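Brirnthorpe Open Day: Plates, Cups and One Very Long Walk Around the Old Works

I had been meaning to get to the open day at the Majumder works for three years running, and every time something came up (a cold, a flat tire, my sister's move). This year I finally made it, and I'm so glad I did, even if my feet are still complaining as I type this on 26 Dec 2019 with a plate of leftovers next to the keyboard.

If you don't know Brirnthorpe, it's the kind of town you drive through on the way to Stoltport and never think about again. The works sits at the far end of the main street, past the feed store, and it started out in 1895 making enameled pans. The enamel went out a long time ago and the place switched over to plastic tableware, the bright stackable kind you remember from school lunches and church picnics. My grandmother had a whole cabinet of it. The lime green ones were always the last to get picked and I felt sorry for them.

Parking was in the field behind the building, and it was mud from one end to the other. Wear boots! I wore my nice suede ones like a fool. The line at the gate was already moving when I got there and I was inside in the time it took to find my ticket on my phone. They give you a paper map and a sticker with a group color, and then you stand in a hallway that smells like warm crayons until your guide shows up.

Our guide was Kevser Karakaya, who has worked in the molding hall long enough to remember when the color pellets came in by rail. She talked fast and walked faster. We started in the pellet store, which is a lot prettier than it sounds -- big open bins of color, and a sign asking you please not to put your hands in. A little boy in our group put his hands in. Kevser pretended to be looking at the ceiling.

From there you go up a metal stair and along a walkway over the molding hall. They had just one line going for visitors, turning out soup bowls, and I could have watched it all afternoon. A press closes, there's a hiss, it opens, and a bowl drops out. I asked how hot the thing runs and Kevser told me 223 degrees on a good day. I forgot to ask her Fahrenheit or Celsius, and it's been bugging me ever since, so if any reader knows, please write in.

She also passed around an old cup mold from the days when the handles were added separately. It was so heavy I nearly dropped it on the foot of the man next to me. The newer cups don't have handles at all, and Kevser said the nursery schools like them better that way because they stack flat in a drawer. I had never once thought about how a cup fits in a drawer and now I can't stop. I came home and rearranged mine.

After the molding hall there's a small museum, really just two rooms, with the old enamel pieces behind glass and a wall of catalogs. I loved the catalogs. There's one from the early plastic years with a picnic on the cover, everybody in hats, and a description of the picnic set that goes on for half a page about how cheerful it will make your guests. The typeface alone is worth the trip. I wish they'd sell prints of it (I asked, they don't, I sulked a little).

Then came the room I'd been looking forward to, which is the table-setting room on the ground floor. It's where the Semumow range gets laid out for people to look at and argue over. Plates, bowls and cups, all in plain strong colors, and I mean strong. You go in after the gray of the corridors and your eyes need a second to catch up. 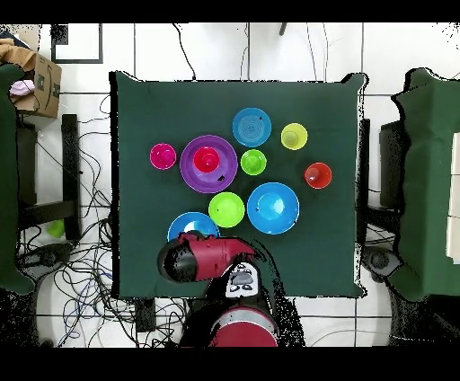 What I liked most was how the colors behaved next to each other. I've always been a matching-set person. My kitchen is white dishes, white mugs, white everything, and I would never have thought of putting a red cup on a purple plate, but there it was and it looked wonderful. The dark green tablecloth helped a lot, I think. On a white cloth it might have been too much like a toy box, and on the green it all glowed. I stood there working out whether I could get away with a green cloth at home with my brown chairs. (I've decided yes. My husband has decided no. We'll see.)

Sinan Kırmızıgül looks after the design side and he was taking questions in there. Mine was whether people buy one color or a mix, and he said nearly everyone comes in wanting one color and leaves with four. He also told us that blue is the steady seller and yellow is the one that gets returned, and a woman behind me said "well, that's just wrong" so loudly that he laughed. She had a yellow raincoat on. I was on her side, for what it's worth. The yellow cup was my favorite thing in the room.

Somebody asked him about scratches and he was very straight about it. Plastic marks. Metal forks mark it, sand marks it, and stacking a gritty plate on a clean one marks it worse than either. He suggested a sheet of paper towel between the big plates if you're putting them away for the winter, and I wrote that down on the back of my map, along with his tip for tea stains, which is baking soda and patience.

The shop is the last stop and it was packed. Seconds are sold by the bin at the back, and that's where everyone heads, so go there first if you want the larger plates. They told us they'd set out up to 3000 pieces for the day, and by the time I'd elbowed my way through, the purple was down to a few lonely saucers. I came away with two blue bowls, a yellow cup (of course) and a lime green bowl for my grandmother's sake. One of the blue bowls has a tiny nick on the foot. I can't see it when there's cereal in it.

A word about lunch. The canteen does soup and rolls and a very good apple cake, all served on the house tableware, and the cake goes early. I got the second-to-last slice. The man behind me got the last one and we had a little moment of triumph together. Coffee was weak. Bring a flask if you're fussy.

Getting home was its own adventure. Bus 98 back to Stoltport is supposed to stop right by the gate, but on open day they move the stop up to the feed store, and the only notice about it is taped to the shelter by the gate, where I stood reading it as the bus went by up the hill. I'd left the car with my sister by then because she had errands, so I had a nice long wait on a cold bench with a bag of bowls on my lap. A lady waiting with me had bought eleven plates and no cups. We compared hauls until the next one came.

They run shorter tours in February, without the shop sale, and I'm told the molding hall is much quieter then and you can ask as many questions as you like. I may go back just to settle the Fahrenheit thing. Tickets are at the front desk or by phone, kids get in free, and the walkway stairs are steep, so if stairs are trouble for you, call ahead and they'll take you around by the loading door.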